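Assunto: Re: [manip-lista] Fotix: resultado com 138 episódios

> Pessoal, vi a tabela de vocês na lista e fiquei com uma dúvida.
> O ganho com só 138 demonstrações vem do filtro de episódios ou
> da mudança de cenário? Porque no nosso caso, com o Giraldo, mais
> dados na mesma bancada não mudaram quase nada depois de um ponto.
> E vocês publicam o critério do filtro?

Boa pergunta, e é a mesma que o revisor 2 fez, com menos educação.

Separamos as duas coisas em junho. O filtro sozinho rende pouco: tira episódio com pose perdida e demonstrador indeciso, e o sucesso sobe 6 pontos. O resto vem da variedade de cenário. A política treinada com 4.000 episódios da bancada do Rorkeck continua ótima na bancada do Rorkeck - fora dela, tem a desenvoltura de um turista sem mapa.
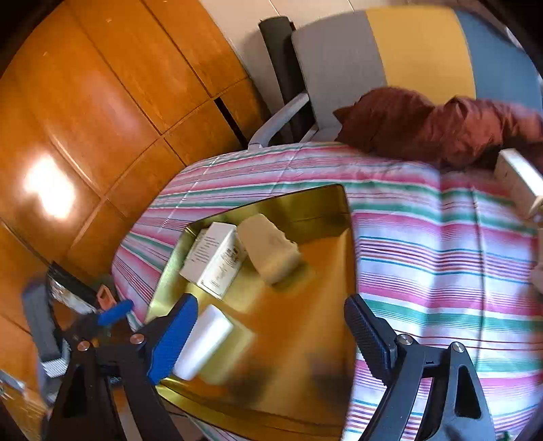
O critério do filtro é constrangedor de tão simples. Comparamos a trajetória estimada com a abertura da garra e descartamos o episódio quando as duas discordam sobre o instante do contato. O que dá trabalho são as superfícies que refletem: numa bandeja dourada como essa, com o brilho amarelo e laranja na borda, o estimador de contato da Flasta fica confiante demais, e confiança de estimador é coisa que eu já aprendi a temer. Por enquanto damos peso menor aos quadros com reflexo forte, remendo que no artigo aparece com o nome de "ponderação adaptativa".

Quanto a publicar: sim, o script vai junto com os pesos. Ele tem cerca de 230 linhas, metade delas comentário pedindo desculpa pela outra metade.

Se alguém rodar no Giraldo, me mande também os casos que falharem. Os que funcionam eu já tenho na tabela.

Abraços,
equipe Fotix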